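Grevine 204 Talent Cue Station

Home / Studio / Dubbing and Voice / Cue Stations / Grevine 204

In stock. Ships from our warehouse in Merunbridge cases, two stations per case, or singly in a carton.

The Grevine 204 is a desktop cue station for dubbing rooms, ADR stages and vocal booths. It gives the performer one place to set headphone level, hear the director, see the count-in and call for another take. It sits on the script stand or on a table beside the microphone and connects to the control room with a single shielded network cable, which also carries power.

Amalthorpe has sold and serviced the 204 since it replaced the older 200. Most parts of the two units are not interchangeable. If you own a 200, read the section on upgrading before you order.

What it does

A performer recording dialogue to picture has to listen to several things at once: the original track, the music and effects, their own voice, and the director talking between takes. On many headphone boxes these arrive already mixed, and the performer has one volume knob. If the original actor is too loud in the mix, the performer has to stop and ask the engineer to change it.

On the 204 each of these sources has its own knob. The knobs are large, spaced well apart and different in shape, so they can be told apart by touch while the performer's eyes stay on the screen. A fifth knob sets overall level. The engineer can lock any knob from the control room, and a locked knob shows a small amber light beside it.

Three beeps or a light sweep can be used for the count-in, or both together. Some actors can't work with beeps in their ears just before a quiet line, and some don't notice the light at all. The setting is saved with the performer's name, so it comes back on the next booking.
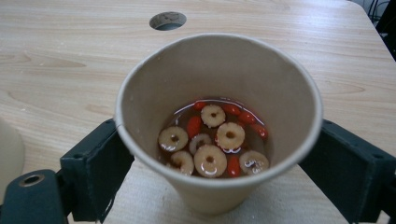 The talkback button on the top panel is silent. It has no click at the start or end of travel, and pressing it during a take does not put noise into the microphone channel. By default the button opens the line to the director only while it is held. It can be set to latch, which singers tend to prefer when they are working through a song section by section with a music director.

The retake button sits to the right of the talkback button and is recessed so that it isn't pressed by accident. It sends a marker to the recording software and turns on a light at the engineer's end. It does not stop the recording.

Memory

The station stores up to 200 performer profiles. A profile holds knob positions, count-in style, talkback mode, display brightness and which ear gets the guide track. Many voice artists like the guide in one ear and their own voice in the other. Others take one side of the headphones off completely, and for them the 204 can fold everything into the left or right side and mute the unused earpiece. Muting it cuts the most common source of bleed into the microphone.

Profiles can be copied between stations over the network or with the card slot on the back.

Headphones

There are two headphone outputs, both full-size jacks, on the front edge. They share the same mix but have separate trim controls underneath. The amplifier is designed for headphones of 32 ohms and up. Lower impedance models will work, but the level comes up very quickly in the first part of the knob's travel and we don't recommend them for long sessions.

An adjustable limiter protects the performer's hearing. It is switched on when the station leaves us and can be changed only from the control room software. Please don't turn it off. Dubbing actors spend whole days in headphones, and a misrouted tone at full level can end a booking.

Closed-back headphones are the right choice for almost all dialogue work. We supply the Matić closed-back pair as an option. The ear pads are replaceable without tools and we keep pads in stock.

Using it with more than one performer

Up to 32 stations can run from one control unit. Few rooms need that many. It was done for crowd recording, where a group of actors stands in a half circle and each one needs the director but not necessarily the same guide track. Stations can be grouped, and the engineer can talk to one group without the others hearing.

For duet scenes and sung duets, each performer can have the other's microphone on the spare knob. Where the two singers are recorded on different days, the spare knob takes the finished vocal of the first one.

Setup

Run one shielded cable from the control unit to each station. Do not use a household network switch in between. The control unit supplies power, and an ordinary switch will not pass it on.

Connect the guide track, music and effects, performer return and talkback to the inputs on the back of the control unit. The inputs are balanced and labeled in that order from left to right. Turn on the control unit first. The stations start by themselves and show their number on the display.

Assign each station a name in the software. If two stations show the same number, hold the retake button on one of them until the number changes.

Set the delay for the performer return before the first session. If the voice goes through the computer and back, the performer hears it late, and even a short delay makes people slow down. The direct return input on the control unit avoids the computer altogether and is the better way to connect it if your microphone preamp has a second output.
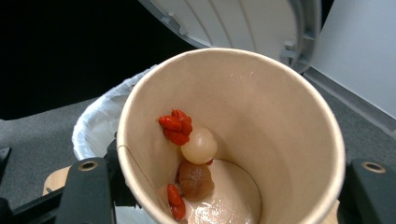 Keep the station at least an arm's length from the microphone if you use the display at full brightness. The display itself is quiet, but bright light on a script page makes performers lean in, and the voice changes tone when they do. A gooseneck script light aimed at the page works better than raising the display brightness.

Comments from users

"We do four languages in the same room, sometimes in one week. The profiles save us the first part of every session. I used to keep headphone settings on index cards." Dulce Barrera, dubbing director

"I asked for the locks. Children turn knobs. Now the only one they can move is the overall level, and the limiter takes care of the rest." Amedeo Mazza, recording engineer

"Good box. The printed manual is thin and the part about grouping had me calling support twice. Once it was set up I haven't had to touch it." Macario Mendoza, studio manager

"I sing with the guide in my right ear and very little of it. With other systems I would get the guide back at full level after every break. It stays where I put it with this one." Tonantzin Trujillo, singer and voice actress

The grouping section of the manual has been rewritten. Owners of earlier units can ask us for the new pages at no charge.

Upgrading from the 200

The 204 stations will not run from a model 200 control unit. The power supply is different, and connecting them will not cause damage but nothing will turn on. The cables can stay in place if they are shielded. Profiles saved on the older unit can be brought over with the import tool, except for count-in style, which has to be set again by hand.

We take back working 200 control units in part exchange. Stations are accepted only together with the control unit they were sold with. Eliseo Becerra in our service department handles these and will need the serial number from the underside before he can give you a price.

Limits you should know about

The 204 does not record and does not play back picture. It is not a microphone preamp. It has no wireless option, and none is planned, as battery care in a busy booth causes more trouble than a cable does.

It will not show script text. Customers ask about this often. The display is sized for names, numbers and the count-in sweep.

Remote direction over the internet works only if your connection software appears as a normal audio input. Feed it to the talkback input and it will behave like a director in the next room, with whatever delay the connection adds.

In the box

Cue station
Shielded cable
Rubber base mat
Headphone hook with two screws
Printed manual
Label sheet for the knobs

The control unit, headphones and transport case are sold separately.

Care

Wipe the top panel with a dry cloth. The knobs pull straight off for cleaning. Do not spray cleaner on the buttons. The headphone jacks wear before anything else does, and they are mounted on their own small board so they can be changed without sending the whole station in. A spare jack board is a stock item.

Warranty

3 years on the station and control unit, parts and labor. Jacks, ear pads and cables are covered for the first year. Rental companies get the same terms as everyone else.

Ordering

Orders received in the morning normally go out the same day. The black finish is always in stock. The light gray finish is made in batches, and the next one is due in March.

Page last updated 12/24/24

Related items: Grevine control unit, Matić closed-back headphones, gooseneck script light, two-station transport case, spare jack board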